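Stedstead's zipper planner gets a rewrite, and I got to poke at it

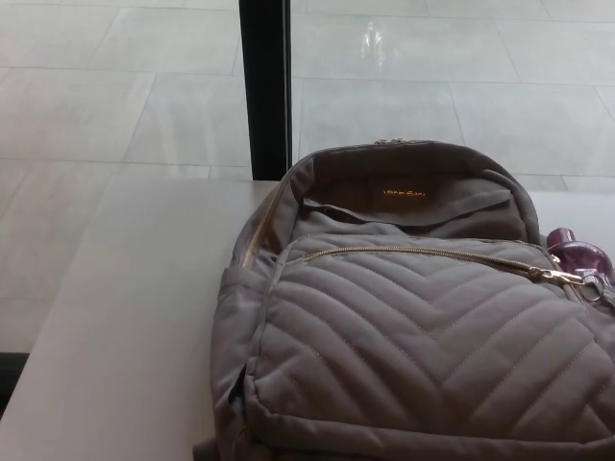
I've been following the Gimau project since April, mostly because I have a soft spot for planning software that deals with cloth, and the team at Stedstead has finally pushed out version 2 of their bag-handling stack. It's a big one! The old planner treated a zipper as a straight line between two points. Fine for a pencil case, hopeless on a backpack, where the track goes around a curve and the fabric bunches up the minute you touch it.

The new version follows the track as a curve and keeps re-fitting it while the arm pulls. Hugo Langlois, who wrote most of the perception side, told me the re-fit runs 30 times a second, and that the part he's proudest of is the glare handling. Shiny metal teeth and a glossy bottle cap next to them used to give the depth map holes you could drive a truck through. Now the software marks those patches as unknown and leans on the stitching and fabric folds nearby to fill in the shape. Quilted pockets help a lot, he says, since all those ridges give it something to hold on to.

The team ran 200 trials before the release and put the logs up with the code. I spent a happy evening scrolling through them (yes, this is what I do for fun) and the failures are more interesting than the wins. Most come from pull tabs lying flat against the fabric, where the planner picks a decent grasp point but comes in at too steep an angle. Gwenaël Langlois is working on that now. Her branch adds a small sideways nudge to lift the tab first, and it's open for testing if you don't mind rough edges.

A few things to know before you upgrade. The Masson config files from the old release won't load, so run the converter that ships in the tools folder. The Costo viewer still works, but you'll need to turn on the new overlay by hand to see the track fit. And give it memory — my laptop with 8 gigs got through the replay logs at a crawl.

Next on their list is side pockets. I'll be watching that one, and I'll post again when Gwenaël's branch gets merged.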